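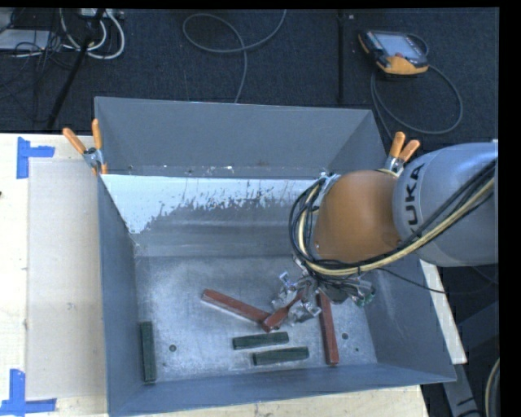

Keeping Metal Bins and Trays in Good Shape

Sheet-metal containers last for decades in a garage or workshop if the coating is looked after. Once bare metal shows, rust can start in a damp June and spread under the paint by fall.

Cleaning

Empty the bin and brush out the grit before any water goes in. Grit dragged around under a wet rag scratches more than the parts ever did. Wash with warm water and dish soap, rinse, and dry right away with an old towel. Get into the corners and along the seams, where water sits. For grease, wipe first with a little mineral spirits on a rag, outdoors, then wash. Hang the rag flat to dry outside before throwing it out.

Flaking paint

If the paint is old or you don't know what it is, test it for lead before you sand. Kits are sold at most hardware stores.

Scrape off whatever is loose with a plastic scraper. Sand the edges with 60 grit until you can't feel a step with your fingertip, then go over the whole patch with something finer. Wipe off the dust. Use a metal primer, two thin coats, and let each one dry for as long as the can says. Top coat the same way. I leave mine alone for 2 full days before loading it again.

A color match isn't worth chasing on a working bin. I used leftover gate paint on one of mine.

Liners

A rubber mat cut to fit the floor saves the finish and cuts the noise. Cut it slightly small so it lifts out easily. Cardboard works for a while but holds moisture, so change it often or skip it.

Storage

Keep bins off bare concrete. Two strips of scrap lumber underneath are enough to let air through. Don't stack full ones. Wipe steel stock with light oil before it goes in, and keep fertilizer and pool chemicals on the other side of the garage.

Sharp rims can be covered with split garden hose or push-on edge trim.

Emiliano Mendoza
Updated 1 July 2026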